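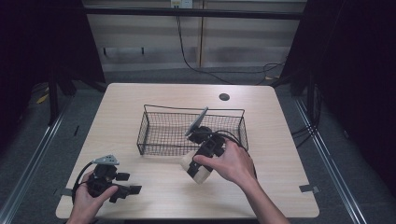 A Saturday at the Dendwood open day

7 February 2018

I should say up front that I went to Dendwood wanting to like it and half expecting not to, and I came home in much the same condition.

For those who haven't been following, Dendwood is the old joinery works that was taken on three years ago by a group calling itself Cesell. They describe themselves as an "unaffiliated libertarian federation of working groups", and if you've spent any time on the anarchist left in this country you'll know that a phrase like that can cover anything from a bike repair night to four people with a logo. They've had a good run of attention lately, most of it from people who haven't visited. There's been a long admiring essay passed around, and a podcast, and a certain kind of comrade has started saying "well, at Dendwood they..." in meetings. So when they announced an open day I took the train.

The train part is worth mentioning because it takes two changes and then a bus that doesn't run on Sundays. Keep that in mind when you hear that Dendwood is open to everybody at any time. It's open to everybody with a car, or with a lot of patience and no kids.

The tour

We were met at the gate by Amirul Halim, who was friendly and talked fast and had plainly given the tour many times. He took us through the print room, the kitchen, the reading room and a long shed where three workshops share the floor. The print room is very good. They have a risograph in regular use and a proper guillotine, and the pamphlets I picked up were cleanly made and cheap. If you only know radical publishing through stapled photocopies with the margins chopped off, this is a real step up.

The reading room holds 414 titles, according to the card catalogue, which is a real card catalogue in drawers. I looked for a few things. Plenty of Kropotkin, plenty of Malatesta, one shelf on Spain that's longer than all the shelves on Asia and Africa put together. Very little on Aboriginal land struggles, and what there was had been filed under "Miscellaneous". I asked about that. Amirul said the catalogue had been inherited from someone's private collection and they were "working through it". Fair enough, but they've had it for three years and somebody has found the time to alphabetise the Spanish shelf.

The kitchen does a pay-what-you-can lunch. Lentils, flatbread, a beetroot thing I went back for. No complaints.

How decisions get made, supposedly

This was the part I'd come for. The claim that's gone round is that Cesell has solved the meeting problem. Anyone who has sat through six hours of consensus about a rubbish roster will prick up their ears at that.

Their method is named Saragih, after the street where the founding group used to meet. As explained to us, there's no general assembly. Each working group decides its own business, and if a decision touches another group it has to be written up on one sheet of paper and pinned to a board for 18 days. Anyone can write on it. If there's no block by the end, it goes ahead. If there's a block, the people concerned sit down together, and only those people.

On paper (literally) I like this. It takes the power away from whoever can stay latest on a Tuesday night, and it leaves a record. Shy people can take part. It's also not new, and I wish they'd stop talking as though it were. Housing co-ops have done versions of it for decades, and so have plenty of union branches, with less fuss.

My trouble is with the board. It hangs in the corridor between the kitchen and the print room, and the only people who walk down that corridor every day are the kitchen crew and the printers. I asked how someone from, say, the childcare group, who come in two mornings a week and use the other door, would know a sheet had gone up. The answer was that people talk to each other. They do, of course. But "people talk to each other" is exactly how informal hierarchies have always worked. Jo Freeman's essay on structurelessness is in their reading room. I checked.

I went back on my own after lunch and read what was pinned up. There were five sheets. One was a proposal to change the locks, one was about whether to rent the upstairs to a yoga teacher, and the rest were kitchen matters. The yoga sheet had the most writing on it by a long way, some of it quite rude. Going by the initials, four or five people had done nearly all the writing on all of the sheets.

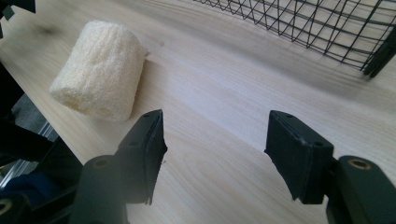 That may only mean that four or five people like writing on things. I'd be one of them. But if you're going to tell the rest of the movement that you've found a way around the dominance of the confident and the available, I'd want to see more handwriting.

The money question

Cesell don't take grants, and they're proud of it. They do lease the building, though, and the lease is held by a company called Jodamer Pty Ltd, which came up only when a woman in our group asked who was on the insurance. Amirul was quite open once asked. Jodamer is a shell they set up because no landlord would sign with a federation of working groups. It has two directors. Neither was there on the day.

I don't think there's anything sinister in it. Every squat that went legal, every social centre with a front door and a smoke alarm, has had to put somebody's name on something. What bothered me was that it isn't in the essay or the podcast, and it isn't on the welcome leaflet, where the words "no bosses, no owners" appear in very large type. Two people could legally end the whole project by letter. I'm sure they won't. But trust in the good intentions of two named individuals is what we usually criticise in other people's politics, and I'd like to see it written down what happens if one of them dies or moves to Perth or falls out with the other.

Somebody said this was a very lawyerly way to look at a living community. Maybe so. I lived through the end of a space in the nineties where it wasn't written down, and we lost the lot, right down to the chairs.

The afternoon session

After lunch there was a public discussion under the title "Building the new in the shell of the old", in the shed. Visitors had signed in at the gate and the last number on the sheet was 86, which is decent for a town that size, though a fair slab of them were faces I knew from the city. I heard one local accent from the floor. It belonged to an older bloke who wanted to know whether the workshops would be taking on apprentices, and he was told, kindly, that they didn't use that sort of language. He asked again in different words and got a talk about deschooling. I lost sight of him after that.

The best contribution came from Ruan Mokgethi, who had been invited along to speak about rent organising and was supposed to get ten minutes. He took twenty and nobody minded. His point was that a building is only useful to a movement if people outside it notice when it's shut. He talked about knocking on doors in blocks of flats where tenants had never heard the word anarchism and didn't need to, and how they'd won repairs, and which repairs, down to the brand of hot water system. It was dry stuff and I wrote down nearly all of it. Then he asked the room how many people lived within walking distance. A few hands. He didn't labour it.

The replies were less good. One speaker said that simply existing outside capitalism was itself an attack on capitalism. This was said in a building rented on the commercial market, and I'm afraid I laughed, and I've since apologised by email.

Would I go again

Yes, in July probably, when they're running a bookbinding weekend that I'd happily pay for. The people I met work hard and aren't fools. The printing is worth supporting with cash. The paper-and-board method could be lifted and used tomorrow by any group that's sick of its own meetings, provided they hang the board where everyone will see it, or put up a second one by the other door.

What I wouldn't do is hold the place up as proof of anything yet. Three years in a cheap building with a sympathetic landlord is a start. I'd want to hear how they manage the first real fight over something dearer than a yoga class, and I'd want to hear it from the childcare group.

For anyone making the trip: the last bus back leaves at ten past five, and the discussion ran until twenty past. Bring water for the walk to the station.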